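Rubrique : Vie des ateliers / Textile et tables de travail

Galerie : les tapis de table de l'atelier Kassab

L'atelier Kassab, installé à Indville, a procédé en mai au renouvellement des surfaces de travail de sa salle de préparation. L'opération concernait les tables blanches de la salle principale, jusqu'alors utilisées nues, ainsi que les rayonnages où sont conservés les tapis de rechange. La présente page rend compte de cet aménagement. Elle a été mise en ligne le 2021-06-22 par le service de documentation.

Le choix des tapis a été confié à Harish Pisharody, responsable des équipements de la salle. Trois tissus ont été mis à l'essai, dans des teintes claires, grises et foncées. La teinte bleu nuit, proche du noir, a été retenue pour les tables blanches. Les pièces de petite dimension s'y repèrent plus aisément et la limite de la zone de travail reste lisible pour toute personne prenant place à la table.

Les tapis ont été fournis par la maison Wostik, qui livre le tissu en rouleaux. La découpe est réalisée sur place, selon un gabarit en carton établi pour chaque table. Le budget alloué à l'ensemble s'élevait à 700 euros, dont 480 pour le tissu et le solde pour les fournitures de coupe et de rangement.

Consigne a été donnée de ne pas couvrir la totalité du plateau. Une bande de la surface d'origine demeure apparente de part et d'autre du tapis, ce qui permet de le saisir par les côtés et de contrôler son alignement. Les utilisateurs sont priés de ne pas déposer d'outils sur ces bandes.

Les tapis sont rangés à plat, entre deux feuilles de papier de soie. Le pliage est déconseillé. Lorsqu'un tapis a néanmoins été plié, il convient de l'étendre la veille de son utilisation et de le lisser à la main, du centre vers les bords.
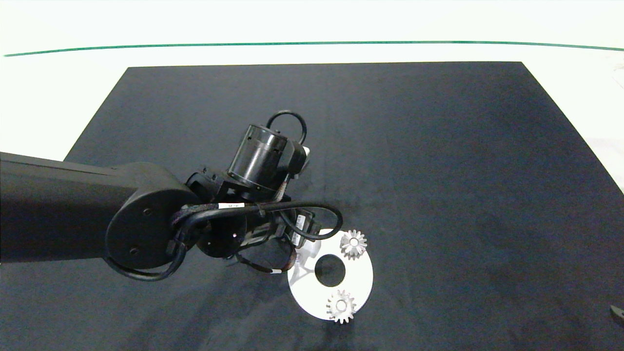 Les faux plis les plus légers, de même que les zones un peu plus claires que le reste du tissu, n'appellent pas de remplacement. Seuls sont retirés du service les tapis déchirés ou dont le bord ne tombe plus droit. La demande s'effectue au moyen de la fiche 101, à remettre au bureau des équipements avec l'indication de la table concernée.

L'entretien courant se limite à un brossage à sec en fin de journée. L'emploi de produits détachants est soumis à l'accord préalable du responsable de salle.

Une seconde série de tapis, destinée à l'annexe Gutetti, sera découpée selon les mêmes gabarits. Les services souhaitant en faire la demande peuvent s'adresser au poste 300.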